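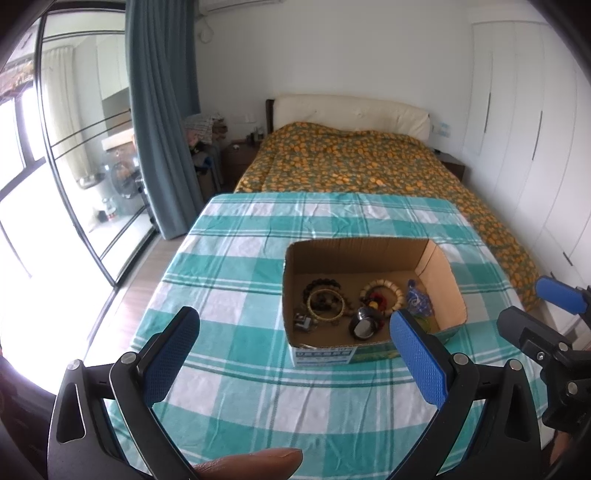
Bracelets and small pieces in the shallow box, on the plaid cloth.

From: Tainá Marinho
To: Killirbridge Bead and Trinket list
Date: 29 Sep 2023
Subject: Re: Sorting the costume jewelry before the sale

Camargo wrote:

> Thanks for taking the box home. A few questions before I make up the
> price cards.
>
> 1. Are the bracelets going in one lot or separately? Last time we sold
> them as a lot and one buyer took the lot and left half of it on the
> table.
>
> 2. Is there anything in there that should not be sold as is? I remember
> a bracelet with weak elastic but not which one.
>
> 3. Do you want the divided trays from Trodunham or are you happy with
> cardboard? They can lend us trays but they need them back the same
> week.
>
> Also, can you send a picture to the list so people know what has come
> in so far? Two members have asked.
>
> Camargo

Picture is at the top. Answers in order, then a couple of things for everybody.

1. Separately. I would put the dark round beads on one card and the chunky cream ones on another. The cream bracelet is large and takes up a lot of room on a card, so it may be better lying flat with a tag tied to it. The gold-colored bangle has a textured rim and people like to pick it up and turn it over, so please leave that one loose with a string tag too. No stickers on the bangle. The glue from the last ones took me an evening to get off.

The red strand should stay away from the cream beads once we set up. They were put in the box together and the red sits within and below the cream ring, and I have already picked it up by mistake with the other one. There is a yellow-orange bead beside it. I would leave the bead with the red strand for now. If it belongs to something else, the owner can tell me.

2. The weak elastic is the dark round one. It stretches but does not pull back all the way. I can restring it if someone has black elastic cord, the 1 mm kind. I only have clear, and clear shows between dark beads. Please do not send fishing line. We tried that and the knots came undone.

The watch-like piece, silver and black with a pale gray face, I have not tested or opened. I suggest it goes on the "as is" card at a low price. If anyone wants to take the back off and look at it, I will bring it to the November meeting. The small silver piece in the corner of the box is a puzzle to me. It has square shiny surfaces and could be part of a buckle or the end of something. If you gave us a bag of odds and ends and you are missing the rest of it, write to me.

3. Cardboard is fine for sorting, but I would like the trays for the sale itself. A shallow box is easy to see into and I can reach everything without digging, but things slide to one side when it is carried, and then the bracelets work their way under each other. Two of them have done it again already. For the table I want one item per compartment. Camargo, please say yes to Trodunham and tell them I will drive the trays back myself.

Now the general part.

If you are still bringing pieces, please put each one in its own small bag. Sandwich bags are fine. Chains should be fastened before they go in the bag. I spent most of one afternoon on a single knot of chains from the spring collection and ended up cutting one.

Please wipe things before you send them. A soft dry cloth is enough for beads. I do not use water on anything strung on elastic or thread, and I do not use silver polish on pieces that are only silver colored. Clindova have a cleaning cloth in their craft section that I have been using on the bangles and it leaves no lint. Their paper tags are too stiff, though, and the string hole tears. I am using up what I have and will cut the next ones from old file folders.

The colored translucent things, blue-violet and lime green, are on the right side of the box. I have not decided if they count as jewelry. They may do better on the children's table, where everything is one price. Opinions welcome, but please send them to me and not to the whole list. The list has 53 people on it and we had a very long thread in the spring over hair clips.

Price cards: I have enough blank ones to make 60. Camargo, if you do the lettering I will do the pinning. Please leave the lower third of each card empty so there is somewhere to fasten the piece. On the old cards the price ran right down to the bottom edge and the bracelets covered it.

I am sorting on the bed and the small table in the spare bedroom, so it is all in one place and the door can be shut. You can drop things off any evening. Ring the side bell, the front one does not work.

Tainá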